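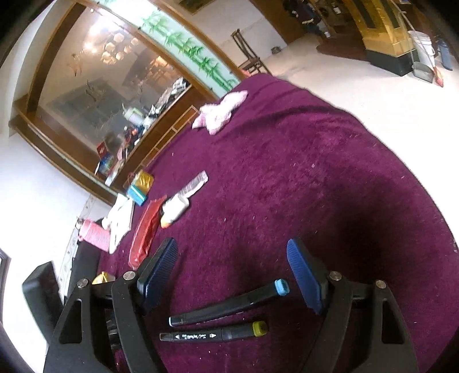
Neelam Dhillon asked for the markers to be listed by cap color, as the barrels are all black and the print on them is hard to read. The item list now does this.

Stillow table items, README

Stillow covers small things on a cloth-covered table: pens, markers, packets, a bottle, small boxes. The cloth is deep purple and picks up lint. There are 2,400 entries, and 1,132 of them have a pen or a marker as the main item.

items.csv: one line per entry
colors.txt: color names used
notes.txt: changes since April
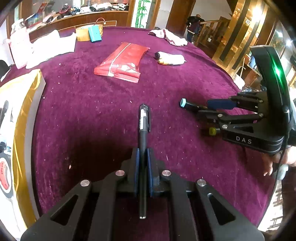
Are pens and markers listed under one name?
They have separate names, "pen" and "marker", and share the group "writing".

Packets are listed by outside color only. Contents are left blank.

Last edit: 11 February 2023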